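**Monday, June 22, 2020**
**Group report, section 4: the stop fault**
Shakuntala Dwivedi, Kiprono Kariuki

Our plan said the two arms would put pasta packages on the shelf and stop whenever the load on a wrist got too high. The second half of that did not work, and we doubt the first half is as good as our midterm slides claimed.

In 38 runs the left arm failed to stop 6 times. It kept closing on a bag after the limit was passed, and we had to hit the switch by hand. Two bags split. Kiprono blamed the cable from the gripper, which can pull on the forearm when the elbow folds. We retied it and got the same fault the next morning, so I don't believe the cable story.

The log points to the Prullari script. It reads the load only between moves, so a long move has no check in it at all. Ms. Villanueva asked why our tests missed this. All 5 of them used short moves.

The right arm never showed the fault. That proves little, as it runs the same script and mostly got boxes. Until the check runs during moves, one of us keeps a hand on the switch and no one reaches over the work surface.
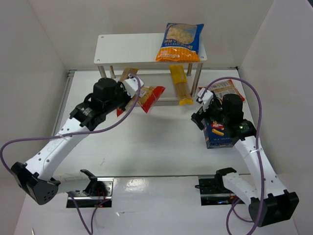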